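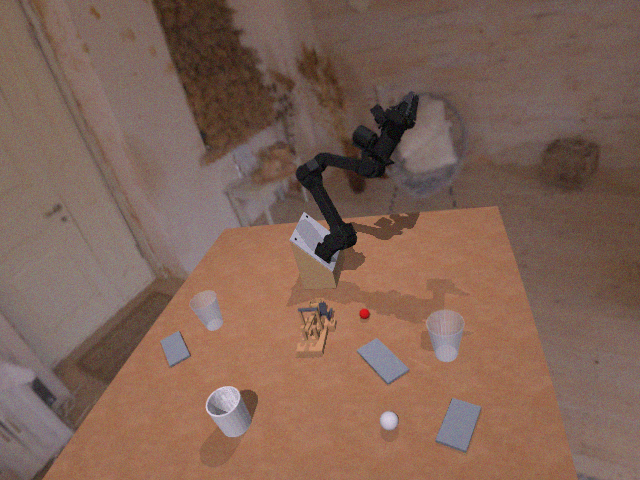
The evening shift has written under my last entry that they do not mind the arm, but they want to know what is left for them at the bench when it comes, and if the quiet hour of sorting will go away. I copy it in because it is a fair question and I did not answer it well when it was asked to me at the door.

Monday, August. Notebook entry, Jirnix bench, written by the day shift.

So I try again, with what we know today.

The plan from Dranotura is still the same. The arm takes the small parts out of the mixed trays and puts them in the cups, and a person checks the cups and closes the kit. Now we have 15 kinds of small part at the bench and the arm is planned for 8 of them. The other ones stay with hands. The soft seals especially I do not want to give to a gripper, not this year.

In the simulator the table has cups, two balls and flat slabs, so nothing from our real trays. I know that some colleagues looked at the screen and said, this is a toy. I said the same in the first week. But the clear cups are interesting for us, because we use clear cups at the bench also. The red ball and the white ball have different size, and I would like to see picking for both before we discuss any real part. One cup is not see-through. I asked to keep it in, to compare.

Settings for the next run:
- 800 picks, objects in new positions each time
- start pose the same as now, gripper up and empty
- count a pick as good only if the cup is still standing at the end
- write down the bad ones with the run number, do not only write the total

The third point comes from the evening shift. At the real bench, a cup which has fallen over costs more time than a part which was missed, and the first version of the scoring did not know this. I think it shows why the people from the bench must be in the room when we decide what is "good".

About the sorting hour. At present one person sits for 75 minutes at the start of each shift and only sorts. For me it is boring work. For others it is the part of the day when they can talk, or sit down after a long trip with the bus. If the arm takes this, the plan says the time goes to checking. Checking is done standing, at the Lockyer table, with the strong lamp. It is not the same kind of work and on paper it looks the same. I have asked for a seat at that table, and that checking changes over between two people. No answer yet on the seat. The changing over is agreed.

Training: Staren will send the course papers. I have read the first chapter and it is all about the emergency stop, nothing about how to tell the arm that a tray is wrong. I sent this back with a note.

Still open:
- who may stop a run in the evening, when there is no one from the day
- where the mixed trays wait
- new labels for the clear cups, the old ones come off

Recent entries
Cup labels, second try
Noise at the bench, before the arm
Lamp moved to the Lockyer table
Questions for Staren, list so far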